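Sirdale Forest School

Sirdale Forest School is an outdoor learning programme for primary-age children in the valley of Sirdale. It runs on school-day mornings in term time, with a shorter programme in July. Sessions are held in Ballach Wood, a mixed woodland of 74 acres on the north side of the valley.

History

The programme began as a single weekly session for one village school, held in a clearing near the Ballach car park. It later took in schools from Ernia and the smaller villages to the east. At its busiest, 305 children were enrolled in a single term. A hut with a stove and a covered porch was added after two wet winters, at a cost of £4,000, met mostly by parish grants.

Activities

Children are taught in groups of six, each with its own leader. Younger groups build dens, look for insects and learn the names of common trees. Older ones use hand tools, light small fires and keep a record of the plants found along the stream.

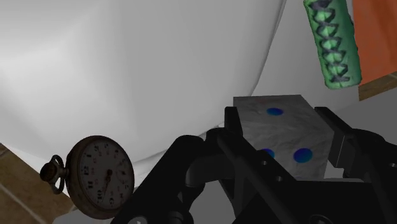

Sessions last from 9.30 until noon and go ahead in rain, though not in high winds – on those days groups work in the hut or stay at school. Waterproof clothing can be borrowed.

Links with other schools

The programme has an exchange of letters and leaf prints with a primary school in Assunção, where pupils keep a similar record of trees in their own school grounds.

See also

Outdoor education
Schools in Ernia
Ballach Wood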